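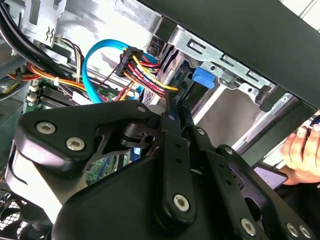 Quick one tonight, my shift starts at six and I still have laundry in the machine.

So the arm has been on our bench since February. People keep asking me how it's going and I keep saying "fine", so let me try to do better than fine.

What we do at Istbridge, for anyone new: office desktops come in, drives come out, the rest gets sorted for resale or scrap. Last year that was 3,145 machines. Mostly by hand, mostly me and Kurniawati Pillai and whoever got lent to us from receiving. Lid off, unplug power, unplug data, pull the caddy, next. My thumbs hurt by lunch. Every day, lunch.

Now the arm is getting the drive work. Bit by bit. Tower on its side on the slotted table, gray fixture next to it, drive and its blue caddy go in the slot standing up. Simple on paper. Cables are the trouble. A SATA cable never sits the same way twice and the wires from the power supply flop wherever they like. I used to shove them aside with a knuckle and not think about it. Now I get asked what I do with my knuckle. By Farkeck people, with a notebook. It's a strange feeling, somebody writing down your knuckle.

What's changed for me so far:

Less pulling, more looking. I open cases, check them over, set them down square. Then I watch.

More talking. Which is nice. I know what Sotiris Lazaridis does all day now, after eight years of nodding at him by the coffee.

Slower, for now. We did 312 towers last month, and the old bench would of beaten that easily. Management says they expected it. Ok.

Also pay. Same grade, new title, "cell operator". I asked if a new title comes with new money and was told it's being looked at. It was being looked at in February too.
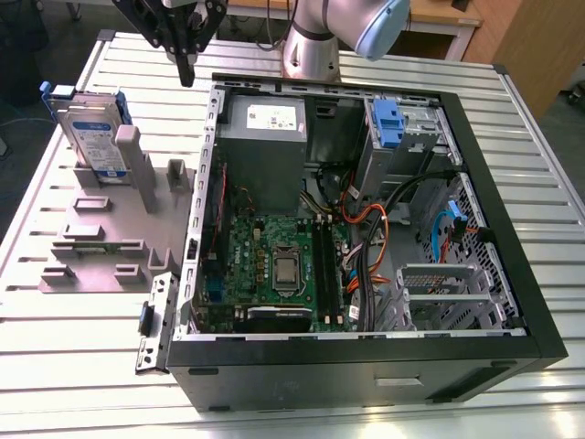

Märta Solberg thinks I'm being too easy on them. Her view, which she gave me over two cups of tea, is that once the drives are covered they'll want one person per two tables, and that we should get the staffing written down before that day and stop being so pleased about our thumbs. She also said the training hours ought to be paid at the full rate, and that she'd put her name on a letter if someone else wrote it.

She's got a point. I don't have a good answer. My thumbs are better though, I'm not going to pretend they arent.

I said I'd write the letter. Haven't started. If anyone reading has been through this at their own place and got something decent on paper, send me the wording, please. Laundry's done, got to run.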